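Ticket: Score feed shows wrong match state after retirement, courts 2 and 3
Product: Skarico scoring server, Skirach tournament desk
Opened by: Kekeli Mahama
Assigned to: Amerley Amegashie
Priority: High
Opened: August 8, 2024
Status: Closed, fix deployed

Summary

When a doubles pair retires during the second game, the umpire tablet records the retirement correctly but the public score page carries on showing the match as live. The draw does not advance. The next match on the same court cannot be started from the tablet until the desk clears the court by hand.

Environment

Skarico server, build 3000, running on the desk machine at the Herrera Sports Hall.
Umpire tablets on courts 1 to 4, all on the same build of the tablet app.
Hall display driven by Ninari, reading from the public feed.
Badminton, best of three games to 21, setting at 20-all, cap at 30.

Steps to reproduce

1. Start a doubles match on court 2 or court 3.
2. Play the first game to a finish.
3. Enter at least one point in the second game.
4. On the tablet, choose End match, then Retired, then the retiring pair.
5. Confirm.

Expected: match closed, opponents marked as winners, score shown with "ret.", winners placed in the next round.

Seen: tablet closes the match. Public page stays on the last point. Winners are not placed. Tablet shows "Court in use" when the next match is called.

Log, 09:12, Kekeli Mahama

First seen in match 104, mixed doubles, round of 32. Score at retirement was 21-17, 6-9. The umpire confirmed the retirement twice because the hall display had not changed. The second confirmation was rejected with "No active match", so the tablet at least knew that the match was over.

I cleared court 2 from the desk and entered the result by hand. The draw advanced normally after that.

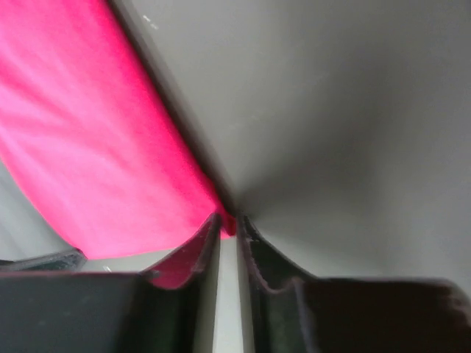
Same fault on court 3 in match 139, men's doubles, 15-21, 3-4. Cleared by hand again. Court 1 had a retirement in a singles match before either of these and that one went through with no trouble, so I can't say yet whether it is the court or the event that matters.

Log, 09:40, Amerley Amegashie

Please send the server log for both matches and the tablet export from court 3. Do not reinstall the tablet app before exporting, the local queue is lost when you do.

Also confirm which serving order screen the umpires are using in doubles. There are two, and the older one can still be switched on under Court options.

Log, 10:05, Kekeli Mahama

Both logs and the export are attached. Courts 2 and 3 are on the older serving order screen. Courts 1 and 4 are on the new one. The setting was carried over from the club league in February, when those two tablets were set up from a saved profile.

Tried so far:

Restarted the Ninari display. No change, the feed itself is wrong.
Restarted the court 3 tablet. It came back with the match closed and the court still in use.
Forced a full sync from the desk. The sync reported success and changed nothing.
Swapped the court 2 tablet on to the other wireless network. No change.

I have not restarted the server as there are matches on all four courts.

Log, 10:31, Amerley Amegashie

Leave the server up. Network is not the cause: every event from both tablets arrived, in order, with no gaps.

The log for match 104 shows the retirement event with an empty "side" field. The older serving order screen stores the pair as two separate players and sends the retiring player only. The new screen sends the player and the side. The server looks up the side, finds nothing, and drops the event after it has already sent the acknowledgement to the tablet. The tablet therefore treats the match as closed and the server does not.

Singles is not affected. With one player a side the server works out the side from the player, whichever screen is used.
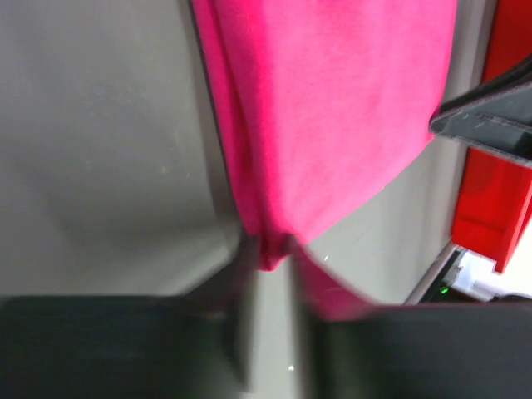

Error code on the dropped event is 41, "unresolved party". It is written at debug level only, which explains why it did not show on the desk.

Workaround until the patch is ready:

1. On each affected tablet, open Court options between matches.
2. Switch Serving order to New layout.
3. Close and reopen the tablet app.
4. Check that the pair names appear on one line with a slash between them.

Do not change the layout during a match. The server and receiver positions are reset and the umpire will have to set them again from the paper sheet.

Log, 10:58, Kekeli Mahama

Done on court 2. Pair names are on one line. Court 3 is in a third game, will change it when they come off.

Question from the referee: does this affect walkovers as well? We have one due in the women's doubles and would like it to go through from the tablet.

Log, 11:10, Amerley Amegashie

Walkovers entered at the desk are fine. Walkovers entered at the tablet on the old layout will fail in the same way. Disqualification uses the same event type and will also fail. Enter all three at the desk for any court not yet switched.

Log, 11:26, Kekeli Mahama

Court 3 switched. Ran a dummy match on it in the test event: first game 21-12, one point in the second, retired the pair on the left of the umpire's chair. Public page showed "ret." straight away and the winners moved to the next round. Repeated with the pair on the right. Same result.

One small thing. After the switch, the interval timer on court 3 started at 120 seconds at the 11-point break, where it should be 60. It was right at the next break. Not seen on court 2.

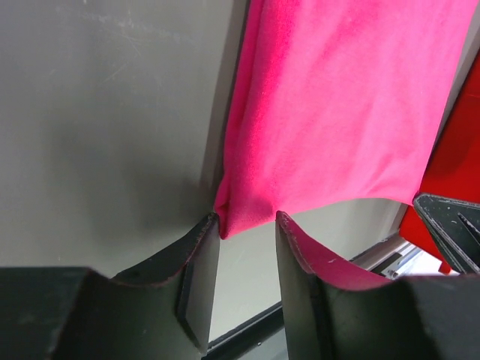
The umpires prefer the old layout for doubles, as it shows the service court in larger type. Passing that on only, they are content to use the new one for the rest of the draw.

Log, 13:45, Amerley Amegashie

Patch built. Changes:

Server now works out the side from either player in a doubles pair when the side field is empty.
Acknowledgement is sent after the event has been applied. If it cannot be applied, the tablet shows the error and keeps the match open.
Error 41 raised from debug to warning and shown on the desk.
Full sync now compares match state as well as points. Before this it compared points only and so found nothing to correct.

The interval timer is a separate fault. The tablet keeps the between-games value in memory if the layout is changed straight after a match. I have opened a new ticket for it against the Skarico tablet app. Until then, open and close the timer screen once after changing layout.

The server has to be stopped to install. Allow four minutes. Tablets will hold points in their queue and send them on reconnection, but I would still do it with no match in progress.

Log, 17:20, Kekeli Mahama

Installed after the last quarter-final. Server was down for three minutes. All four tablets reconnected without being touched.

Tests on the new build, old layout switched back on for court 3:

Retirement in first game, doubles: passed.
Retirement in second game, doubles: passed.
Retirement at 20-all, doubles: passed.
Walkover from tablet: passed.
Disqualification from tablet: passed.
Event sent with a player not in the match: rejected, warning shown on the desk, match stayed open.

Results for 104 and 139 checked against the paper sheets and match. The hand-entered records have not been overwritten by the sync.

Log, 17:34, Amerley Amegashie

Closing. The old layout will stay available in Skirach profiles. If error 41 appears on the desk again, export the tablet before clearing the court and reopen this ticket with the match number.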